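About Us

Gorketti is a small publisher of local biography. We look into the people whose names are on the street signs, school doors and cornerstones of Camdale and the farm country near it: storekeepers, postmasters, ferrymen, members of the legislature. Most already have a write-up somewhere. We started because we stopped believing the write-ups.

A county history printed in an owner's lifetime was often paid for by the people in it. They supplied their own dates, and their own reasons for leaving the last town. A man who "retired to private life" may have lost an election by 8 votes or lost a mill to the bank. We have found one founder with two birthplaces and another with two wives, both alive in the same March.

So we check. Land titles first, then tax rolls, then newspapers, and newspapers get the least credit.

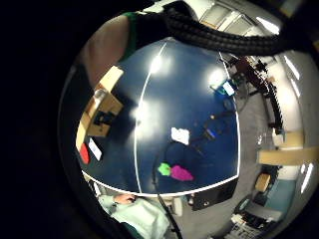

A white card on the blue table.

Our files now cover some 500 people, mostly from before the railroad reached Jardine. Fewer than half have a finished entry. The rest are waiting on a record we haven't seen, and we would sooner leave a page blank than fill it with what a grandson remembered at a picnic. Families do write to complain. We read the letters, and if there's a document in the envelope we change the entry. If there's only a strong opinion, we keep it on file and the entry stays as it is.

We don't use the word "pioneer" unless somebody can tell us what it means. We don't rank people, and we turn down requests for "100 greatest" lists, including the one from the town of Nerside, which offered to pay.
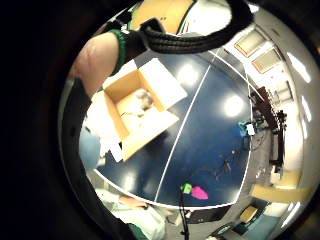 What We Can't Do

We can't prove you are related to anyone. We can't date a photograph from the hats. Family trees copied from other family trees go back to the sender, however nicely bound.

We do make mistakes. A correction is printed under the entry it belongs to, with the old wording left in so you can judge for yourself how wrong we were. Treat our work the way we treat everybody else's, and look at the source notes before you quote it in a speech.

Page last checked 2023-07-29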